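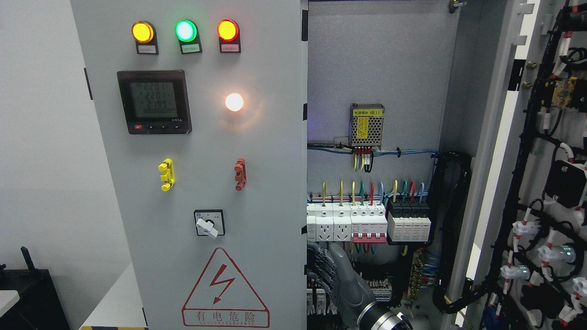 Enero 2024. Jornada de puertas abiertas, puesto del armario eléctrico.

Cosmin explicó la parte de Wullatent y yo la parte eléctrica. Antes del primer grupo apunté las tensiones del medidor: las tres cerca de 220, bien.

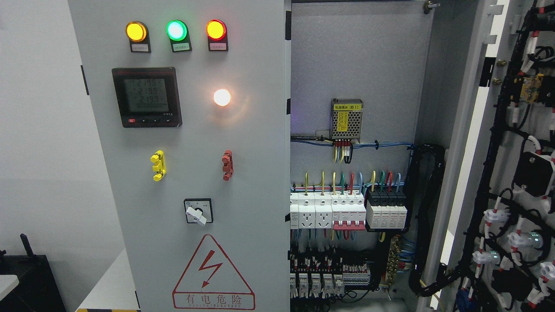

¿Se puede tocar el selector durante la demostración? Solo lo toca quien lleva el puesto, y avisando antes en voz alta.

Los de Foltley preguntaron mucho por el rótulo de peligro, que está en chino y en inglés. Hace falta ponerlo también en español.
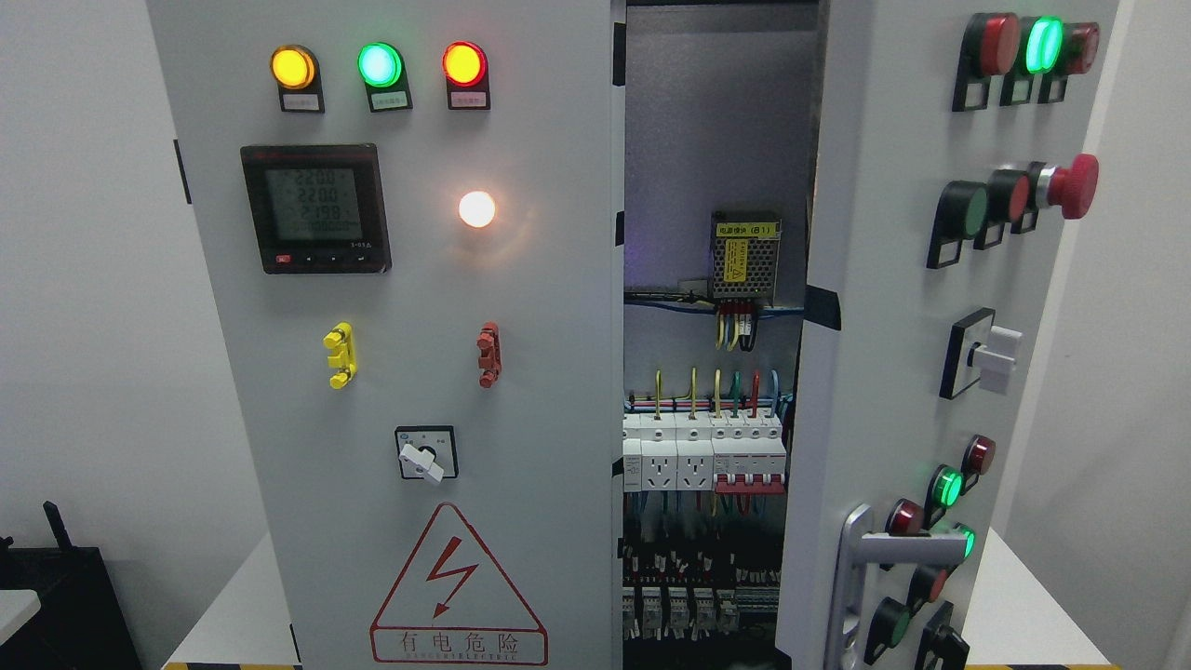 También pidieron el esquema de la puerta derecha y no lo tenía impreso. Pendiente: pedirlo a Ciobanu, 8 copias.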